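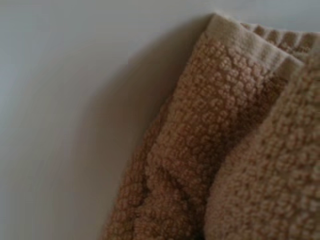
Guest Questions — Milholm Guest Rooms

Are towels included in the price?
Yes. Each guest receives one bath towel and one hand towel. For stays longer than four nights we change them once in the middle. An extra set costs $3, please ask at the desk.

Can I take a towel to the lake?
Please do not. The sand of Waaka beach is very hard on our washing machine. Beach towels can be borrowed with a deposit of $20, which we return in full.

At what hour can I check in?
From 3 p.m. until 9 p.m. If your bus from Bodcombe comes later, write to us before and we will leave the key in the box by the side door.

Do you have parking?
There are six places behind the house and they cannot be reserved. The public lot on Wekanach Road is free at night.

Is breakfast served?
Only in June and in the summer months after — coffee, bread, eggs and fruit, from 7 to 10.

Can I bring my dog?
Small dogs are welcome in the two rooms on the ground floor.

Who do I contact about a lost item?
Write to Gordon Doucette at the front desk. We keep found things for 30 days.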